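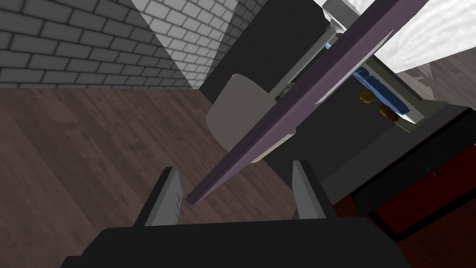
Notebook 11, p. 8

May, started after lunch

Continuing from the previous page. Today I look only at the wrist view, the fixed camera is left for later. The question is still the same: does the policy choose its grasp from the shape it sees between the fingers, or from the background behind it? In the simulated rooms both are changing together, so from the success rate alone I cannot separate them.

The purple board is a good case for this. From the wrist it is almost edge-on and its narrow end comes down between the open fingers, next to the left one. The broad side tells the network very little at this angle. If the policy is using the edge, the gripper should turn with the board when I turn the board. If it is using the room (bricks, floor planks, the red cabinet), then it should stay more or less where it was.

Method, so that I can repeat it:

1. Take the saved start state. Fingers open, nothing held.
2. Rotate the board in small steps around its long axis. Keep all other objects fixed.
3. For every step, run only the first action chunk and save the predicted wrist rotation. No full rollout.
4. Return the board to its first pose. Now change the textures of the wall and the floor and repeat step 3.
5. Change both together.

Total is 3,000 queries for the Liapis checkpoint and the same for the Raseo baseline. I use the same random seeds for both, in the same order. Last month I forgot this and the comparison was not useful.

15:40 – First problem. After the reset the physics is not settled and the board slides a little before the first query. It is small, but it is larger than my smallest rotation step, so these results mean nothing. I added a waiting period of 8 simulation steps before the camera is read. I checked the object pose before and after, now it stays the same to the third decimal. All queries made before this change are deleted. Please do not use the folder with the old name if you still have a copy.

16:25 – Liapis, board rotation only. The predicted wrist angle follows the board well for small rotations. For larger ones it follows less and less, and then it jumps to the other side. The jump is sharp. I expected a jump somewhere, because the two sides of the board are both possible to grasp, but I expected it near the middle and it comes much earlier. I do not know why. The two faces have different brightness in the render, one is dark plum and the other is a lighter mauve. Maybe the policy prefers the face with the stronger contrast against the floor. To test: same rotation, with flat lighting.

17:10 – Liapis, textures only. Almost no change in angle when I replace the wood floor. When I replace the brick wall there is a shift, always in the same direction. It is not large but it is consistent, and it should be zero. So the background has an influence, and the wall matters more than the floor, although the floor is closer to the fingers. This was a surprise for me.

Raseo baseline with the same wall change: the shift is bigger and has no clear direction. It looks like noise. I would not write more than this before I see the full set.

Crowded background is another point. In this start state there is a gray pole behind the board running nearly parallel to it. In 1,130 of the queries the attention map puts its highest value on the pole and not on the board. The predicted angle in these queries is still reasonable, simply because the two directions are so similar. So a correct angle here is weak evidence. I need a version with the pole turned across the board, or removed. I think this is the most important item for tomorrow, before any plot is shown to the Brustbridge group.

To do:
– pole rotated, pole removed, everything else the same
– flat lighting run for the early jump
– write the settling wait into the config, now it is only in my local script
– check if the wall shift remains when the wall is one plain color
– ask if Codstead still has the older renderer, I would like to know if the shift is there also

18:30 – Flat lighting run is started on the second machine. Log goes in the usual place, with "flat" at the end of the name.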